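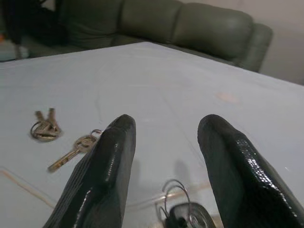

*Wrist camera, coated fingers open over the fob.*

I have been putting off keys for most of the year. Blocks, cups, socks and markers all went fine with the stock fingers, and every time someone asked what the arms couldn't do, I said keys and changed the subject. They are thin, they lie flat, and they come attached to other things. You can't slide a fingertip under one unless the table gives a little, and mine doesn't.

The new fingers are the Wonance coated ones. They have a blunt, rounded end and a black pebbled finish that looks like orange peel up close. The ones they replace are the Prellow fingers that came with the arms, which are flatter at the end and smooth. Both sets bolt onto the same gripper, so I could swap them without touching anything else. The swap takes me twelve minutes, most of it hunting for the small hex key.

I drove everything by hand for this, through the leader arms, with the Gukton controller doing the following. No learned policy. I wanted to know what the fingers could do before I asked a model to use them.

What I compared:

- lifting one key on its split ring
- lifting a small bunch by the ring
- lifting a bunch by a blade
- passing a key from the left hand to the right

My target was 1,000 tries in total, split evenly between the two sets of fingers. That means 500 with the Prellow set and 500 with the Wonance set. I stopped at 744. The Prellow half is complete and the Wonance half isn't, so treat what follows as notes and don't quote it as a test.

**Single key.** The smooth fingers are bad at this and I knew they would be. They close on the ring, the ring tips up, and the key swings down and drags. The coated ones hold the ring once they have it. Getting it is still awkward. A blunt end needs more room at the table than a flat one, and if I come in too high the fingers meet over the top of the ring and close on nothing. I ended up lowering until I felt resistance in the leader arm, backing off a hair, and then closing slowly.

**Bunch by the ring.** Easy with either set, as long as the ring is standing up a bit on top of the keys. When it's flat, same problem as above.

**Bunch by a blade.** This is where the coating earned its price. A toothed blade held between smooth fingers rotates under the weight of the rest of the bunch. With the pebbled surface it turned far less, and I could carry it the width of the table and set it down facing the way I wanted.

**The fob.** A fob is thick and rounded, so you would expect it to be the easy one. The trouble is the wire rings attached to it. They spread out wherever they like, and one tends to end up under a finger before I close. I had more false grabs on this than on anything else, with both sets.

The wrist camera deserves its own complaint. The coating is shiny and throws back a lot of small bright spots under my ceiling light. I can see past them. I'm less sure about a model, especially with a silver ring close to a fingertip. I have an old pair I may try dulling with fine sandpaper, but then I would be changing the grip as well as the shine, and I'd have to start over.

The other thing about that view is that the fingers take up a good part of it. If the key is right up against one of them, I can't tell from the wrist whether I'm touching it. I looked at the head camera for that, and went back and forth between the two more than I'd like.
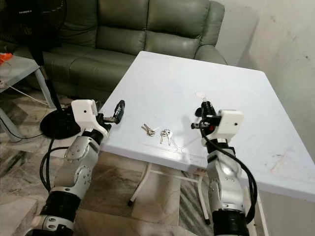 **Asante, October**

Second session, started at 9 in the morning to get some daylight on the table. I had both arms out over it this time and worked on the handoff.

The handoff is mostly a cable problem. Each arm has a black cable looping off it, and when I turn the right wrist inward past a certain point the cable pulls tight and the arm starts to fight me. The Gukton controller reads that as contact and softens the joint — a sensible thing to do when it really is contact. Here it meant the right hand sagged just as the left was about to let go. I gave the cable more slack and the false contacts mostly went away. There is now more loop to catch on things, so I'll need a clip of some kind farther down the arm.

Once that was sorted, passing a key was better than I expected. The left hand holds it by the blade, the right comes in on the ring side, I wait a beat, and the left opens. Waiting matters. If I open the left while the right is still closing, the key turns in midair and I end up holding it by an edge. I dropped plenty that way before I slowed down.

Afia Osei came by and took a turn on the leader arms. She had never used them with these fingers. Her first few grabs were high, same as mine had been, and then she started coming in at an angle and letting one finger touch the table first. It scuffs the surface a little but it works, and I've copied it. For single keys it is now the only way I do it.

One more note on the head camera. A thin pale ring on a white table is very hard to see from up there. I lost track of one a couple of times and found it again by moving the wrist camera over it. A darker mat would fix this, but a mat also gives under the fingers and makes the pick easier, and I don't want to flatter the results. For now the table stays bare.

Where I've landed: the Wonance fingers are staying on both arms. The Prellow set goes back in its bag for cups and blocks. I still owe the rest of the coated runs, and I want to redo the fob with the rings taped down to see how much of the trouble is the rings and how much is me. The cable clip comes first, though.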